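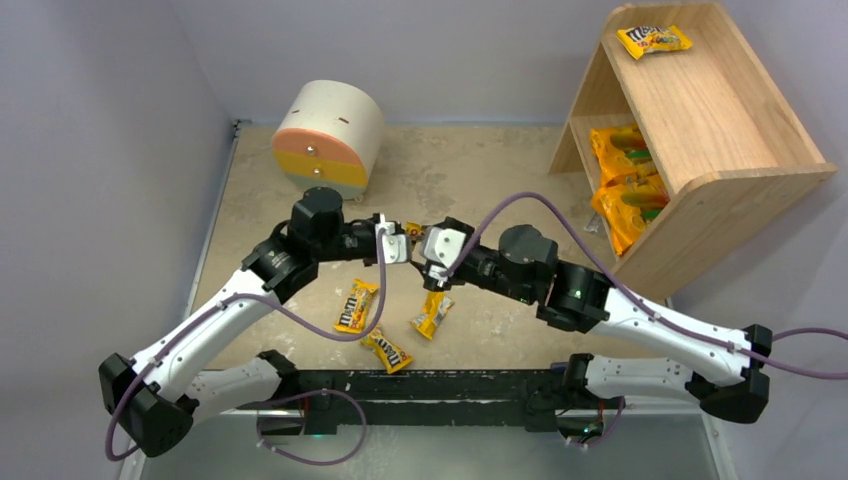

How to Sort a Big Bag of Mixed Candy

A variety bag is cheaper than buying small packets one kind at a time, but handing it out straight from the bag is slow. Sort it first and the rest of the job goes quickly. I do this every October for the block party on Velora Street.

What you need

A clear table or a clean patch of floor
One shallow box for each kind of candy
A marker and masking tape

Step 1. Lay the big bag flat and read the label. Write down any allergens on a piece of tape before you empty the bag, and stick the tape to your first box.

Step 2. Take the packets out a few at a time. Put all the yellow M&M's packets together, then move on to the next kind. Turn each one so the name faces up. 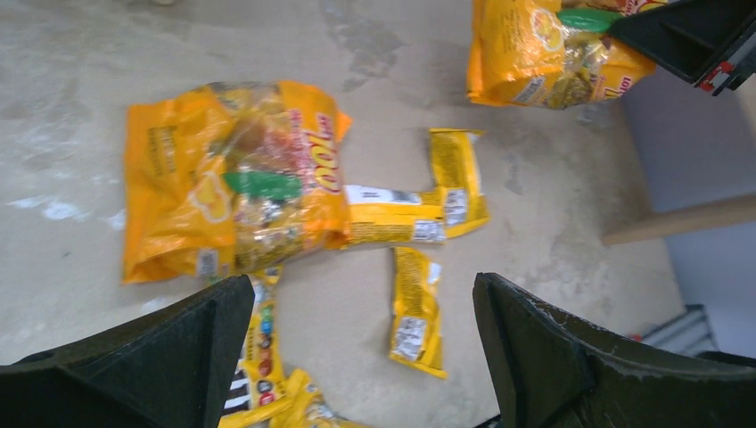

Darker chocolate packets should go in their own box if there are kids with peanut allergies, a reader wrote in, and the peanut ones should be the last thing you touch. I now do it in that order.

Step 3. Check the seals. Hold each packet by both ends and look along the edges for splits. Don't pull hard.

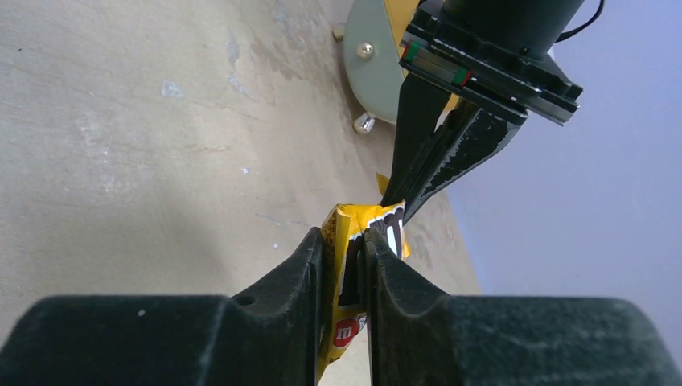 Set aside any packet with a torn corner or an open seam and throw it out. A wrinkled wrapper is fine as long as it is closed.

Step 4. Label the boxes and put the lids on. Store them somewhere cool and dry, away from the stove. Fold the empty bag and keep it with the boxes until the candy is gone, in case someone asks about ingredients.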